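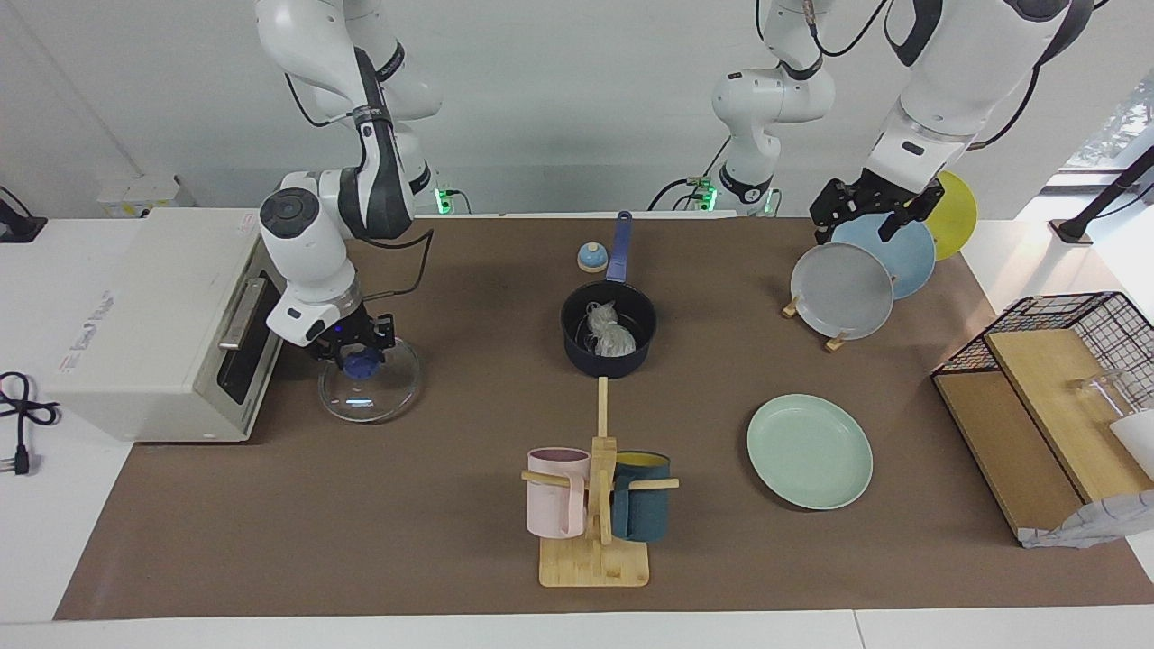 Escrevo isto à pressa, no intervalo, antes que me esqueça.

Faz desde maio que temos os braços na copa da Tonden. Dois braços brancos, pinças pretas, uma bancada só para eles. O plano da Bredex era simples no papel: loiça do almoço, 70 pessoas, e a copa a correr com menos gente. No papel.

Na prática... a parte que mudou mais foi a minha. Antes lavava, secava, arrumava. Agora preparo a bancada, olho, corrijo, anoto. Passo a manhã a pôr tampas e pratos onde a máquina os consegue apanhar. A tampa de vidro com o botão azul foi uma semana inteira de trabalho. Uma semana! Pratos no escorredor também deram luta, sobretudo os de trás, que ficam tapados pelos da frente.

O que ninguém pôs na folha: as costas doem menos, a cabeça doi mais. Estar de pé a vigiar cansa de outra maneira. E faz falta a conversa. Éramos 6 na copa, à volta do lava-loiça, falava-se de tudo. Ninguém foi despedido, atenção – duas passaram para a receção, uma para a Sesitlow, lá em cima. Mas a hora da loiça acabou, e era a hora em que se sabia das coisas.

Há lado bom, há. Subi de escalão, fiz a formação (97 páginas de manual, em inglês, li tudo) e pela primeira vez alguém me pergunta como é que se pega numa caneca. Sei responder! Pela asa nem sempre, depende do que está ao lado. Na suspensão de madeira, por exemplo, convém deixar folga entre elas. Os engenheiros ouvem e apontam.

Durante o Ramadan mudámos os turnos e correu bem, coisa que com a escala antiga era sempre uma guerra. Também conta.

Ontem veio a proposta de pôr uma segunda bancada. Perguntei quem é que a vai preparar todos os dias. Ficaram de ver. Pedi tambem um banco alto, que estar horas em pé a olhar não faz sentido nenhum – ficaram de ver isso também.

Bom, tenho de ir, já está a tocar. Depois conto o resto, a história dos tachos fica para o próximo post.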